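Reading Aloud Twice: Repeated Reading Practice in a Grade 4 Resource Room

Final project report, Practicum in Special Education
Submitted by Rekha Subramaniam
Supervising instructor: Soledad Ruiz-Ortega
Date submitted: 9/11/21

1. Background

Repeated reading is a fluency procedure in which a student reads a short passage aloud several times, with correction between readings. It is usually recommended for students who decode accurately but slowly. The procedure is cheap to run and easy to record, and it fits into the short blocks of time that a resource teacher has available.

The project was carried out at Birhane Elementary during my spring practicum placement and ended in May. The cooperating teacher was Magdolna Szekeres. The purpose was to find out whether a short daily session of repeated reading would raise oral reading rate on passages the student had not seen before, and whether a classroom aide could run the session without the teacher at the table.

2. Participants and setting

Eight students took part. All had a reading goal in their individualized education program and all were in fourth grade. Students whose main difficulty was decoding single words were not included. Parents received a letter describing the project and returned a signed form.

Sessions took place in the resource room in the morning, before the students joined their homeroom for math. Two students worked at a time, each with one adult. Other students in the room continued with their usual independent work.
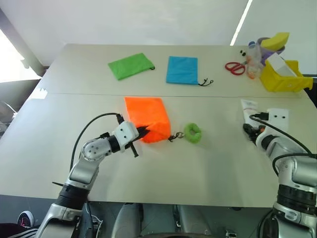

Why was the same passage read again within one session and not on the following day?
Correction is most useful when the student can apply it at once. With a day between readings, the errors from the first reading tended to come back, and the second score mostly reflected memory of the story.

3. Materials

Passages came from the Olley reading set, which the school already owned. Each passage was close to 200 words long. Level was chosen from the placement test in the same set, and one level below the placement score was used for the first week so that students could learn the routine on easier text. Fiction and nonfiction passages were alternated.

Scoring sheets were made for the project. The adult marked omissions, substitutions and words supplied after a pause. Self-corrections were marked but not scored as errors. The first version of the sheet had a column for expression, which was dropped when two adults could not agree on how to fill it in.

4. Procedure

Each session had the same order:

The student read the passage aloud for one minute while the adult marked errors.
The adult went back to each marked word, said it, and had the student repeat it and reread the sentence.
The student read the passage a second time, again for one minute.
The student colored in a bar on a graph for each reading.

A new passage was introduced every day. Once a week the student also read an unpracticed passage with no correction, and this cold read was the main measure of the study. Cold reads were given by me in all cases, to keep the timing and scoring consistent.

The aide, Hiwot Lencho, was trained in two meetings. In the first we scored recorded readings together. In the second she ran a session with me in the second chair. She took over half of the sessions from the third week on. Every session was checked against a short list of steps, either by the adult running it or by an observer.

5. Results

Reading rate on cold passages went up for six of the eight students over the period of the project. The remaining two showed no clear change. One of these two was absent often and completed 40 percent of the planned sessions. The other attended regularly, and I do not have a good explanation for the flat line. His error rate did fall, and it is possible that he was reading more carefully at the same speed.

Gains within a session (first reading to second) were seen for all students on nearly every day. These gains were much larger than the change in cold reads. This matches what the literature would predict and should not be reported to parents as growth.

Sessions run by the aide and sessions run by the teacher gave similar within-session gains. The steps on the checklist were followed in both conditions. The step most often skipped was rereading the full sentence after a corrected word – adults tended to accept the single word and move on.

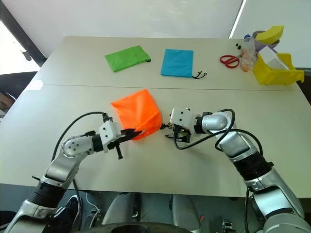 Divya Rajan felt that the report should say more about comprehension. In her view a student can learn to race through a page in order to color a taller bar, and a single retell question after the second reading would show whether that was happening.

That point is accepted. No comprehension measure was collected, and the graph may well have encouraged speed for its own sake. At least one student asked every day whether his bar had gone up before he had finished putting his passage away. A retell question would add less than a minute to the session, and it will be included if the procedure is used again.

6. Limitations

The group was small and there was no comparison group. Students continued to receive regular reading instruction, so the change in cold reads cannot be credited to the procedure alone. A multiple baseline design, with staggered start dates, was planned at first but could not be kept when the testing calendar was moved.

The cold passages were not equal in difficulty. The third one, about canals, was harder than its stated level and lowered every student's score for that week. I kept it in the data and marked it on the graphs.

Scoring agreement was checked on one passage per student only.

7. Recommendations

The session can be run by a trained aide. Training should include practice on the sentence rereading step, with feedback. The graph should show errors as well as rate. Cold passages should be tried out with a few students outside the group before they are used for measurement.

Appendix A: Scoring sheet
Appendix B: Session checklist
Appendix C: Individual graphs, cold reads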